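Two Arms, One Dustpan, and What You're Paying For

By Somtochukwu Balogun
Dec 13, 2021

OK so the Pultirik. I've been asked about it enough times that I should just write it down. Opinion only. I don't sell the thing and I don't sell anything against it either.

If you missed it: two-arm house robot, comes on a monthly plan, sweeping is the job they lead with. You pay 780 up front and then a monthly fee, minimum of 24 months. You can't buy it outright. I asked. Twice.

My view, short version. The sweeping is good. The plan is not. And the people writing it up keep mashing those two together.

Regular tools, regular floor

Start with what they got right. No special attachment. No proprietary brush head you have to reorder forever. It uses a broom with a stick and a long-handled dustpan, the kind any hardware shop has by the door. One in each hand. Broom wears out, you get another broom.

I can't overstate how much I like this. My old Gendov floor unit took a roller that cost almost as much as a week of groceries, and when they dropped the model they dropped the roller too. It's in a closet now. A broom does not get discontinued.

And a doorway, which is where dirt goes to live in my house. Tile changes, there's an edge, round machines bump it and turn around. Two arms and a dustpan is just a better shape for that problem.
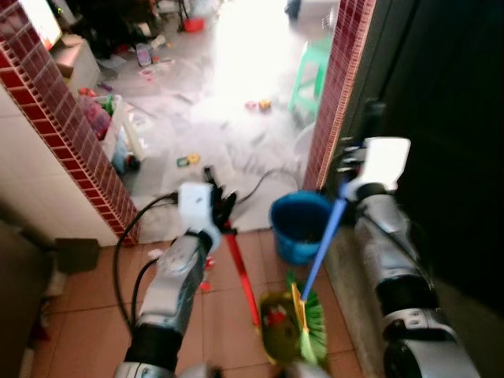
The speed thing

Everybody complains about speed. It's slow, yes. A person does a kitchen threshold in the time it takes the kettle. This takes longer, a lot longer, and if you stand there and watch you will want to grab the broom.

So don't stand there. I mean it. Nobody stands and watches a dishwasher. My friend Abimbola Eze had one on trial in January and she said the first few days were torture and then she stopped looking and it was fine. Same floor, same robot. She just went and sat in the other room.

Where I do agree with the complainers is the setup. 331 pages of manual. Three hundred. Most of it safety text in tiny print, and the bit you need (how to tell it which bucket is the trash bucket) is near the back under "Receptacles." Who calls it that. Put it on page one.

Emptying is the whole game

Here's what I think reviewers are missing. Pushing dirt around is easy, machines have done it for years. Getting rid of it is the part people still do by hand. With the Gendov I was emptying a little plastic drawer over the trash and half of it went on my socks, every time. So a robot that sweeps but leaves you a neat pile is a robot that did the fun half.

What I want is pan, bucket, done.
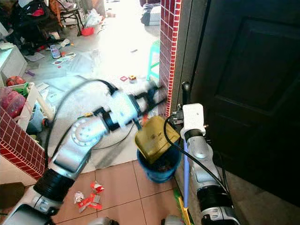 If you're comparing quotes, ask about this before anything else. Menon has a one-arm model for less and the sales page says "collects debris." Collects it where? I wrote to them and got back a brochure. The Fondard service will send a person plus a machine, and the person does the emptying, so you are paying for a person. Which is fine! Just say so.

Also ask what counts as debris. Candy wrappers, tissue, balled up paper, the stuff that's really on a family floor. Crumbs are a demo. Wrappers slide and stick and flip over the lip of the pan. I'd like every company in this buisness to be made to show wrappers.

Now the money

Right. The plan.

You pay 780, then monthly, and if you cancel in the first year there's a 700 fee. So you're basically in it. For a machine you never own. They say that covers repairs and updates and I believe them, but it also means that the day they lose interest in the product, you have a large empty space by the fridge and some nice memories.

I went through the terms looking for what happens at the end. One paragraph. "Equipment will be collected." That's it. No option to keep it at a reduced rate, no buyout, nothing.

People tell me this is how everything works now, phones, cars, whatever. Maybe. I still don't like it. The broom costs next to nothing and it's mine. 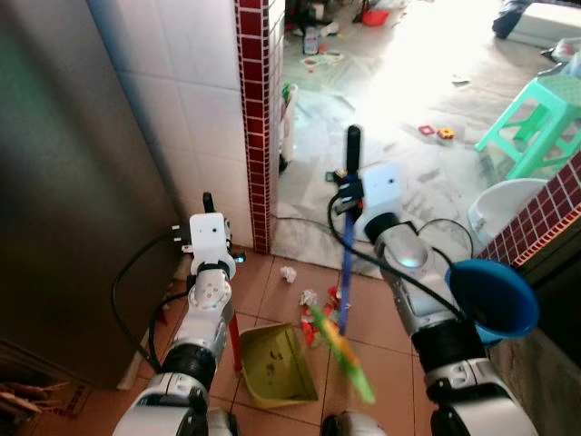 And the tidy-up question, since I always get it. Does it pick up toys. The plan I was quoted is floors only. Toys, shoes, bags are a separate "skills" tier, more per month, and the rep could not tell me a date for it. So if you've got kids, figure that somebody still has to do a pass first or you live with sweeping around things. I live with it. Plenty of people would not and I wouldn't argue with them.

Would I sign? At this price with this contract, no. Knock the cancel fee down and give me a buyout at the end and I'd sign the same day, slow or not. Abimbola went the other way, by the way. She kept hers after the trial, full term. Says her back thanks her. We've stopped discussing it at dinner.

If anyone from Pultirik wants to send me a better paragraph about the end of the contract, I'll post it on this page, unedited.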